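Shop notebook, 1/20/25

Glue line trials for the Nikus shelves, continued. Carrying on from the May notes, where I stopped after the second batch of beech offcuts pulled apart too easily. I have reread those pages and I think the fault was in how I mixed the hide glue. The granules went in warm water straight off and I never let them swell. The lumps in the bottom of the jar should have told me.

This time I soaked the granules overnight in cold water in the shop fridge. Equal weights of glue and water to start, then thinned a little once it was up to heat. Held the pot at low heat in a water bath with a thermometer clipped to the side. It ran off the brush in a steady string and broke into drops near the end. Good enough for shelf edges. For the end grain I sized first with a thinner mix and let that go tacky before the main coat.

Stock: Irner beech, planed both faces, jointed by hand. Two sets of joints. Set A straight off the plane. Set B scuffed with a toothing blade, very light passes, both directions. I had always toothed veneer groundwork but never edge joints, and the old Geagea pamphlet says it makes no odds on solid wood. I want to see for myself.

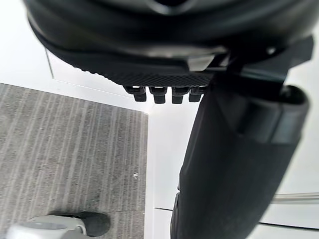 Toothing leaves a surface that is easy to get wrong. If the iron is set too far out, the ridges stand up and the joint never closes, and you see a dark line after finishing. What I am after is a good deal finer than it sounds. The nearest thing I can point to is the diamond pattern on the black panel under the office chair seat, with the little ridges along its lower edge, but shallower, so that a fingernail only just drags on it. The first pass on B came out too coarse and I took it back with the smoother and started over. Second try was better. Blade backed off until it barely whispered.

Rub joints on the short pieces, no clamps. Sash clamps on the long ones, snug only. Last time I cranked them down and starved the joint, and I suspect that did as much harm as the lumps. Squeeze-out on A was even from end to end. On B it came slower and in beads — more glue staying in the tooth marks, I suppose, though that is a guess until I break one.

Glue room temperature held all afternoon with the heater on low. Wood was warmed on the rack first. I lost one long joint from set A because I went looking for a clamp block and the glue gelled before I got back. Scraped it, rewarmed it, set it aside and marked it with a cross. Do not test that one with the others.

Weights for the bending test are the cast pair from the Fustiseck scale, 700 g and 1000 g. They go on the hook at the free end, small one first. Leave each on for the same time and write down where it lets go, in the wood or in the line. A break in the wood counts as a pass.

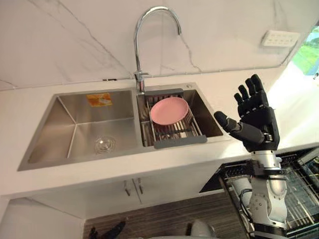 Entry by Priit Lūse
Filed under: glue, beech, Nikus shelves

Clean-up. Hide glue comes off brushes with warm water and patience. Do not rinse the pot in the sink, and scrape the skin into the trash first. Gelled glue sets again in the trap, and a drain strainer like the round one in the left basin won't hold back the thin stuff. Rinse water goes in the bucket to settle. Brushes hang bristles down.

What is left in the pot can be reheated, but I would not trust it after a couple of rounds. It starts to smell and the grab goes weak. Pour the good remainder in a shallow tray, let it jelly in the fridge, cut it in cubes and label it.

Still to do: break sets A and B once they have had their full cure. Cut a third set in ash if there is any left on the rack. Check whether the Geagea pamphlet gives a water ratio for summer — the page I have is stained right across the table. Order granules.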